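Come Argue With Me: Looking for People to Join a Political Talk Group
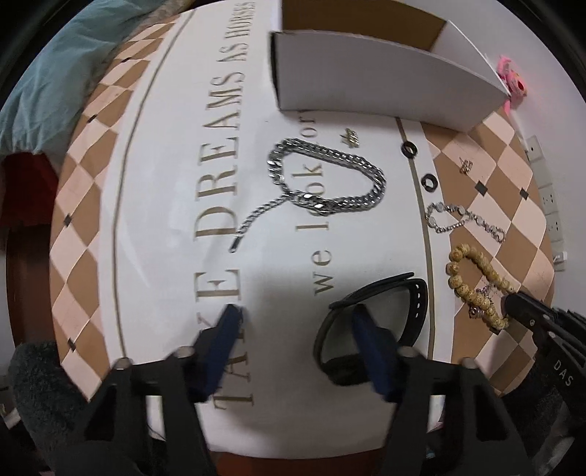
Do I have to belong to a party to sign up?
Any party is fine, and so is no party at all. I've voted for both of the big ones and once for a guy who spelled his own name wrong on his yard sign, so I'm in no position to check your card.

Okay, so who am I and what is this? My name is Ravinder Gagnon and I run a small discussion project called Grallel. I started it after a town election where I realized I had no idea why my own neighbors were voting the way they were. I knew what the signs in their yards said. I didn't know one thing about how they got there, and I'd never asked, and they'd never asked me either. That bugged me for months!

So now I want to put together a new group of 14 people who will meet over video and talk about one question: should our county switch to ranked choice voting for local offices? You don't need an opinion on it yet. If you've never heard of it, great, please apply. If you think it's the best idea since sliced bread or a total mess waiting to happen, also great. I'd be bored out of my mind with a room full of people who agree with me. (I lean in favor, by the way. You'd figure that out in the first ten minutes so I may as well tell you now.)

We'll meet six times, one evening every other week, for 90 minutes each. I know that's a real chunk of your life. The first group met only four times and by the end people were just getting to the good part, where somebody says "wait, I think I had that backwards" and everybody leans in. I want more of that this time.

What you'd be doing:

Reading a short packet before each meeting. It's never more than 12 pages, and I try hard to keep it in plain words. Half of it argues for the change and half argues against. Sheldon Dhillon puts together the against half, and he's very good at it, so I've had to work harder on mine.

Talking, and listening while other people talk. You get partnered with somebody different each time for the first part of the evening, then we all come back together.

Filling out a form before the first meeting and again after the last one. It asks where you stand and how sure you are. There are a few boxes for writing in whatever you like, and I read every word.

One time, at the fourth meeting, you'll be asked to make the best case you can for the side you don't hold. People dread this. It's also the thing they tell their families about afterward.

What you get: $40 per meeting, paid by mailed check after each one you attend. If you miss a meeting you don't get that check but you're still in the group. Miss three and I'll offer your place to somebody on the waiting list. At the end I write up a report on what the group talked about, where people moved and where they didn't budge, and you get to read it and send corrections before it goes to the county board. Your name won't be in it unless you tell me in writing that you want it there.

Who I'm looking for: anybody 18 or older who lives in the county and can get online with a camera and a microphone. Phone is okay, just prop it up on something, because 90 minutes of looking up somebody's nose is a lot. I would really love to hear from folks out in Omidska and Midumden. The last group was almost all from the middle of town and it showed. We spent a whole evening on downtown parking and no time at all on the fact that some people drive 40 minutes to vote. I'd also like more renters, more people who work nights (tell me your schedule and I'll see what I can do) and more people who skipped the last election. You won't get a lecture from me about that. I want to know why you stayed home, and I think the board should know too.

Please don't apply if you're running for office this year or you work for somebody who is. Nothing personal. I turned down a very nice city council candidate last time and I felt bad about it, but people talk differently when there's a candidate in the room.

A few ground rules so there are no surprises. No recording by anybody in the group. I take notes by hand. You can be blunt about ideas and about elected officials, but you can't go after each other. I've had to mute one person so far, and he came back the next meeting and was lovely. And you can leave the project whenever you want, no explanation needed, and keep the checks you've already gotten.

How to apply: send me a note through the contact form on the Grallel page. Tell me where you live (town is enough, I don't need the street), how old you are, which evenings you can't do, and something in politics you've changed your mind about. It can be tiny. Mine was leash laws.

Please get it to me by May 18, 2020. I got 97 notes last time, so give me a little while to answer. Everybody gets a reply, including the people I can't fit in, and those folks go to the top of my list for the next group in October.

If you have questions about the checks or the forms, put Sheldon's name at the top of your message and he'll write you back. Anything else comes to me.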